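Notes on Keeping Books Upright
Posted by Dzifa Quaye, November 2018

Readers of this site will be aware that the reorganization of the reading room shelves has been under way for several weeks. The present entry concerns a smaller matter, namely the expanding book rack and the manner in which thicker paperbacks are to be stored in it. Several readers wrote to me after the previous entry on shelf depth, and their questions are addressed in the sections that follow.
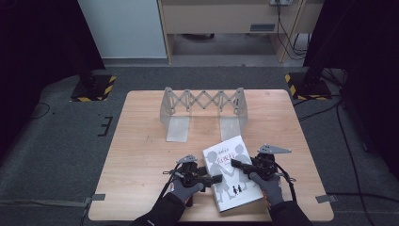
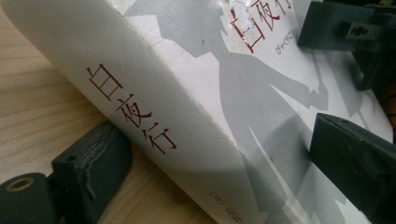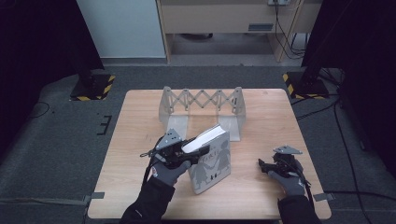 The book and the expanding rack

The title is 白夜行, in a Chinese edition. It is a substantial volume with a white cover and gray silhouettes, and the spine carries faint creases. There is a scuffed patch near the title on the front. I do not regard such wear as a defect. Ruben Wuyts has asked on two occasions whether worn covers should be wrapped in film before shelving, and my position remains that they should not.

The rack is of the scissor-lattice type, with an upright panel at either end. The lattice is drawn out or pushed together according to the number of books to be held. Persons accustomed to fixed bookends may find the arrangement unfamiliar at first. The following practice has been adopted in my own household:

The rack is set on a level table and opened slightly wider than the books require.
The heaviest volume is placed first, against one end panel, with the spine facing outward.
Remaining volumes are added in order of height, and the lattice is then closed until the books stand without leaning.

A book should be lifted by the body of the volume. Pulling at the top of the spine is the most common cause of damage to paperbacks, and it is a habit I have been slow to correct in myself.

Placement in the room

Ohemaa Wumbei has suggested that the rack remain on a table of its own and that novels in translation be kept there, apart from the reference works. I have accepted this suggestion for the winter months. The Stilora shelf by the window will continue to hold atlases and the bound periodicals, which are too tall for the rack in any case.

The household catalog currently stands at 2923 entries, of which 72 are awaiting a permanent location. The oldest item, a hymnal printed in 1853, will not be stored upright and remains flat in its box.

Correspondence

Akua Abugri inquires whether magazines may be kept in the same manner. Thin issues bend under their own weight, and a closed file box is preferable. Further questions may be submitted through the contact page. The next entry will deal with labels.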